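3. 무늬가 있는 표면과 집 안의 기억: 마블 문양 상판을 중심으로 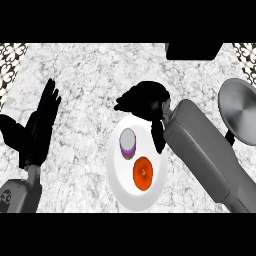
그림 3. 회백색 마블 문양 상판과 곡선 무늬 바닥 타일(컴퓨터 렌더링).

3.1 왜 무늬인가

앞 장에서 우리는 부엌과 식탁을 둘러싼 말들이 얼마나 자주 색과 질감의 이야기로 흘러가는지를 살펴보았다. 이 장에서는 범위를 조금 좁혀서, 사람들이 자기 집의 표면에 대하여, 그러니까 상판과 바닥과 벽지처럼 날마다 손이 닿고 발이 닿으면서도 좀처럼 눈여겨보지 않는 것들에 대하여 어떻게 말하는지를 들여다보려 한다. 면담을 시작할 때만 해도 필자는 가구나 그릇 이야기가 훨씬 많이 나올 것이라고 짐작하고 있었다. 그런데 녹취를 거듭 읽을수록 응답자들이 가장 오래 머무는 대목은 어릴 적 외가의 장판 무늬라든가, 신혼집 욕실 타일의 꽃 모양이라든가 하는 것들이었다. 처음에는 곁가지로 여겨 따로 표시도 하지 않았던 이 대목들이 결국 한 장을 이루게 되었으니, 연구라는 것이 늘 계획한 길로만 가지는 않는 모양이다.

그림 3은 장식 표면을 논할 때 자주 함께 거론되는 두 갈래의 무늬를 한자리에서 보여 준다. 상판 쪽은 가는 회색 결이 불규칙하게 얽혀 있는 무늬이고, 바닥 타일 쪽은 검고 굵은 곡선이 중심점을 둘러싸고 꽃잎이나 소용돌이처럼 말려 있는 무늬이다. 이 글에서는 편의상 앞의 것을 ‘흐르는 무늬’, 뒤의 것을 ‘도는 무늬’라고 부르기로 한다. 다소 소박한 이름이지만, 면담에 응해 주신 분들이 실제로 쓰신 표현에서 빌려 온 것이어서 그대로 두었다.

3.2 자료와 방법

자료는 두 군데에서 모았다. 하나는 히사르(Hisar) 지구의 오래된 연립주택과 그 이웃 단지에서 회수한 설문 731부이고, 다른 하나는 설문에 답한 가구 가운데 76가구를 다시 찾아가 나눈 긴 면담이다. 면담은 대개 토요일 오전에 이루어졌는데, 차를 내주시고 과일을 깎아 주시는 바람에 예정한 시간을 훌쩍 넘기는 일이 많았다. 덕분에 녹취의 분량이 만만치 않게 되었지만, 설문지의 칸에는 도저히 담을 수 없었을 이야기들이 바로 그 늘어진 시간에 나왔다는 점은 꼭 적어 두고 싶다.

설문의 중심 문항은 5점 척도로 ‘우리 집의 이 표면은 나에게 친숙하다’, ‘이 표면을 바꾸고 싶다’ 등을 묻는 것이었다. 비교 자료로는 플리르켈(Plirkell) 장식재 목록에 실린 견본 약 3000점을 함께 검토하였다. 이 목록은 무늬의 이름을 붙이는 방식이 퍽 흥미로운데, 흐르는 무늬에는 주로 산이나 강, 안개 같은 자연의 이름이, 도는 무늬에는 정원이나 궁전, 오래된 거리의 이름이 붙어 있다. 누가 정한 규칙인지는 목록 어디에도 나와 있지 않다.

면담 녹취의 분류에는 다자(Daza) 분류안을 조금 고쳐 썼다. 원래의 분류안은 표면에 대한 발화를 재료, 관리, 취향으로 나누는데, 우리 자료에는 이 셋 가운데 어디에도 편히 들어앉지 않는 발화가 꽤 있었다. 이를테면 누가 그 위에서 무엇을 하던 사람이었는지를 말하는 발화가 그러하다. 이러한 발화를 위해 ‘사람’이라는 항목을 하나 더 두었다. 한 발화가 두 항목에 걸칠 때에는 먼저 나온 쪽을 따랐으며, 판단이 갈리는 경우에는 녹음을 다시 들었다.

3.3 흐르는 무늬에 대한 말

흐르는 무늬를 두고 응답자들이 가장 먼저 꺼내는 것은 대체로 관리에 관한 이야기이다. 얼룩이 눈에 덜 띈다거나, 반대로 흰 바탕이라 김칫국물이 무섭다거나 하는 말이 그것이다. 그런데 이야기가 길어지면 화제가 슬그머니 옮겨 간다. 한 응답자는 식탁 상판의 결을 손가락으로 따라가며 숙제를 미루던 기억을 들려주셨고, 다른 응답자는 결 가운데 하나가 고향 마을의 개울을 닮았다고 하셨다. 두 번째 분은 그 개울이 지금은 복개되어 볼 수 없다는 말씀을 덧붙이시고는 한참 동안 다른 이야기를 하지 않으셨다.

흐르는 무늬에는 정해진 그림이 없다. 그래서인지 사람마다 그 안에서 찾아낸 것이 달랐고, 같은 집에 사는 식구끼리도 서로의 답을 듣고 놀라는 일이 잦았다. 어머니에게는 지도인 것이 아들에게는 번개였던 식이다. 재료가 진짜 돌인지 인쇄된 것인지는 예상만큼 중요하게 다루어지지 않았다. 재료를 모른다고 답한 분들도 무늬에 대해서는 거침없이 말씀하셨다.

3.4 도는 무늬에 대한 말

도는 무늬의 경우는 사정이 조금 다르다. 여기에서는 세는 놀이와 밟는 놀이의 기억이 두드러진다. 검은 부분만 밟고 현관까지 가기, 꽃의 한가운데에 서서 차례를 기다리기 같은 놀이가 서로 알지 못하는 집들에서 비슷하게 되풀이되었다. 반복되는 단위가 뚜렷한 무늬는 아이의 몸에 맞는 칸을 만들어 주는 것 같다. 스투른몬트(Sturnmont) 주거사 총서의 실내 편에도 비슷한 관찰이 짧게 실려 있으나, 그쪽은 마당의 포석을 다룬 것이어서 곧바로 견주기는 어렵다.

또 하나 눈에 띄는 것은 도는 무늬가 시대의 이름으로 불린다는 점이다. 응답자들은 ‘그때 다들 하던 타일’, ‘언니 시집갈 무렵 타일’이라는 식으로 무늬에 연대를 붙였다. 바꾸고 싶다는 응답도 이쪽에서 더 자주 나왔는데, 막상 면담에서 여쭈어 보면 떼어 낸 타일 한 장을 베란다에 남겨 두신 분들이 있었다. 화분 받침으로 쓰신다고들 하였다.

3.5 남는 문제

이 장의 논의에는 몇 가지 한계가 있다. 우선 면담에 응하신 분들은 아무래도 집 이야기를 즐기는 분들일 가능성이 높다. 또한 조사 지역의 주택이 비슷한 시기에 지어진 탓에, 무늬에 대한 기억인지 그 시절에 대한 기억인지를 깨끗이 갈라내기가 쉽지 않다. 이사를 여러 번 다닌 가구에서는 서로 다른 집의 바닥이 하나의 기억으로 합쳐져 있는 듯한 경우도 있었는데, 이를 오류로 볼지 그 자체로 하나의 기록으로 볼지에 대해서는 아직 마음을 정하지 못하였다. 다음 장에서는 무늬가 없는 표면, 곧 민무늬 벽과 단색 장판에 대한 발화를 같은 분류로 살펴보면서 이 물음을 다시 다루기로 한다.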